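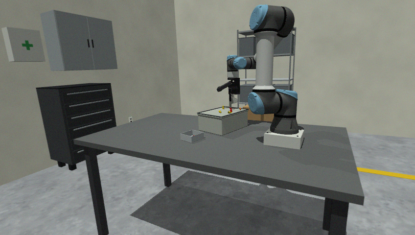

Plendthorpe Night Market Comes Back in March

I'm Kalkidan Teshome, I run the Plendthorpe Night Market, and I'm so happy to finally share this: we're back in March, and we've got 140 stalls (our biggest lineup yet!).

Doors open at 5 p.m. at the old Branura bus depot. Hagos Lemma is bringing his lentil stew and the big injera griddle, Ziad Haddad will be frying falafel till we make him stop, and Lencho Coffee is roasting on site all evening.

Last season 2,579 of you came through on opening night, and the line for dumplings was a bit much, so we've moved the food to both ends of the hall. Entry is free and so is parking on Osar Street after 6 p.m.

Press passes and stall questions: ask for Amanuel Bogale at the market office.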